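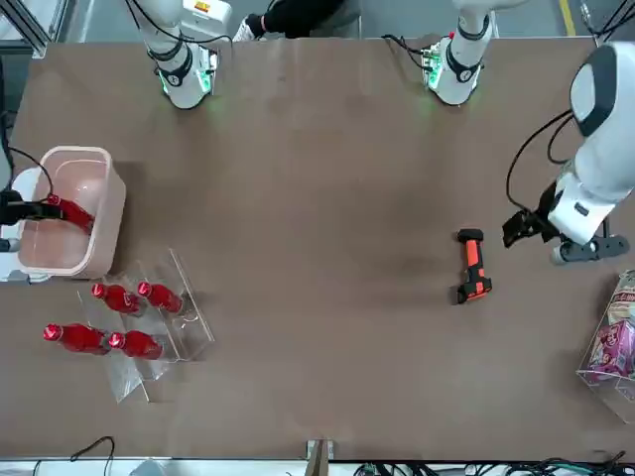 Saturday at the Foley open day, Fludthorpe

Foley supplies small shops with fittings: shelving, bins, baskets, risers, ticket holders and the clear acrylic ware that ends up on every chemist's counter. Once a year the firm opens its building in Fludthorpe to customers and anyone thinking of becoming one. I went on Saturday morning, mainly to look at counter displays for our own place, which has a short counter and far too much on it.

Getting there and in

The drive was 52 miles. The turning comes up quickly after the bridge and the sign faces the other way, so I went past it and came back from the next roundabout. Parking was free, on gravel. The doors opened at nine and by twenty past there was a short queue for name badges. Entry cost nothing. Tea was in a side room, with biscuits that had gone by eleven.

The ground floor

Most of the ground floor is warehouse, and visitors were kept to a taped route along the front of the racking. The heavier shelving is at this end. I have no use for it, but two people in front of me wanted the load figures for every bay and got them. At the end of the route was a rail of discontinued lines marked down for the day. I bought a pack of shelf strips in a cream colour they are dropping. It was the only thing I carried home.

The Skernavier room

Upstairs is the long display room, which Foley calls the Skernavier room after the range it was built to show. The range has 112 pieces, nearly all clear acrylic. I spent most of the visit up there.

The part I found most useful was the small counter stock. Red bottles with matching red caps had been laid on their sides on a clear stepped rack, with the caps all towards the left. I had only ever used that sort of rack for upright goods. Laid flat, glossy bottles show a good length of colour, and you can get two levels into a low space under a till shelf. A shop with a lot of passing elbows might be glad of that too. The drawback is the label, which may roll out of sight unless someone keeps turning it to the front.

The pale pink bin next to the rack had another of the bottles in it. The plastic is slightly translucent, with a rounded rim, and I liked it more than I expected. We use cardboard trays behind the counter for stock waiting to go out, and they sag within a month. A plastic bin can be wiped out, and a pale one lets you find things at the bottom. I would choose a different colour.

The third item on my list was a clear box for snacks. On a brown table the clear pieces are easy to overlook until you are close, which suits me, as I want customers to see the goods. The packets inside were plainly visible from above, although the acrylic does soften the print a little. My own worry is fingerprints. The advice was a soft cloth and no kitchen spray, which clouds the surface in time.

Prices and small print

The medium stepped rack is £39, less if you take a set. Delivery is charged below a minimum order, and the minimum has gone up again. Replacement feet are sold separately. The Illitz line, an older and cheaper version in thinner material, is still available but only in whole cartons. I picked up one of each and the difference in weight is considerable. For a counter that gets leaned on I would pay for the Skernavier.

Stock and scanning

The talk at half past eleven was about keeping count of small goods, and it ran over. A good deal of it concerned where to keep the scanner. In our shop it lives wherever it was last put down, generally under a newspaper. The speaker wanted it given a fixed spot on the counter, near the goods and clear of the till drawer. A model with plenty of bright orange on the body helps, as you can pick it out on a brown surface from the other side of the room.

The other point was barcodes. Before filling a clear box, check which face of the packet carries the code. If it is at the top, stand that end upwards, and at stocktaking you can try reading it without emptying the box. I have since gone through our own snack shelf, and half of it is in the wrong way round.
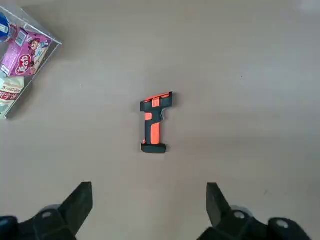

Cosimo Martinelli disagreed with the advice on scanners and said so when questions were invited. In his shop a fixed spot had lasted a week, and what had worked was a second scanner in the stockroom, so that the first never had to leave the counter. He also asked for a deeper version of the snack box, as family packs do not fit the present one. The answer was that a deeper box had been drawn up but had no date.

I left at half past twelve with the catalogue and an order form for two racks and one bin. The bin comes in grey.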